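Hornton hand-held gripper
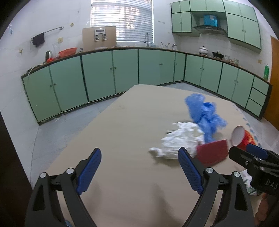 Two grippers at a kitchen table, with the jaws of the nearer one open and its blue pads angled inward.

The Hornton gripper is a hand-held, two-jaw tool used to record household tasks for robot training. The name comes from the Hornton workshop, where Rodica Ilie and Vojtěch Procházka wrote the upkeep notes that most users follow. How far those notes rest on testing is unclear.

Setting up

The jaws are opened fully and the pads checked for matching angle before the camera is calibrated. The notes claim that a set-up takes 12 minutes. Elżbieta Walczak, who timed new users at Nesar, put it at around 61, mostly spent repeating the calibration. The gap has not been explained.

Care and repair

Pads are wiped with a damp cloth and replaced in pairs. The notes call for new ones every three months, a figure for which no wear data has been published. Jozefína Halás has argued that grip pattern and task matter more than age, and that pads used on cloth and plastic bags should be judged separately from those used on cans.

Pivot screws are tightened until side play goes, then backed off slightly. "Slightly" is not defined. Users at Foltine reported stiff jaws after following this step, and a revision issued in April left the wording unchanged.

See also: Gripper calibration; Finger pad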